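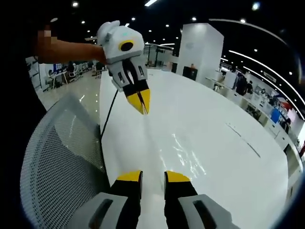
**Do new handles make old curling stones run any straighter?**

Our club in Grukimstead plays on secondhand stones, and the handles are scuffed and a bit loose. A rep from Venier quoted us $1,817 to replace all of them and told us we'd see "truer lines." Does changing the handle do anything to the path of the stone?

*Posted by So-yul Yeon*

**draw_weight_dan**

The path comes from the running band on the bottom of the stone, the ice, and how you let go. A new handle touches none of the first two. A loose one can spoil your release, so tighten the bolts before you spend anything. Ours took one Thursday evening with a wrench and a box of new washers that cost $39. I'd ask the rep to put "truer lines" in writing and see what comes back.

**hogline**

get the new ones, we got Raseo handles in August and everybody is curling better. they look great too

**Marge on Sheet 2**

I don't buy the answer above me. August is when our ice gets redone, and I'd bet it's the same at most clubs, so of course everybody is curling better. Did anyone throw the same stones with the old handles on that ice?

We had the same pitch from a different company (Won, that time) and asked for a trial. They lent us 9 handles. We put them on, took them off, put them on again, and had the same people throw. I couldn't find a difference worth paying for, and neither could our skip, who badly wanted one.

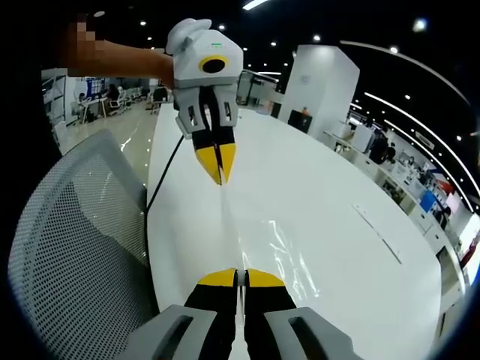

Shape is the one thing I'd look at, and only for people with sore hands or a bad wrist. A regular gooseneck handle is open at one end, so your fingers can creep forward or back without you noticing. A closed loop, like the white one on top of the gripper in the photo, gives the hand less room to wander. Whether that helps on a 42-pound rock is another matter — I've tried one and went right back. Some leagues are also picky about equipment, so check yours first.

If your stones are drifting, get the running bands looked at. We paid $432 for that and I grumbled the whole way there, but it's the only money we've spent on stones that I could see on the ice. Ask for the before and after readings on each stone, though. The first shop we called wouldn't give us any, and we hung up.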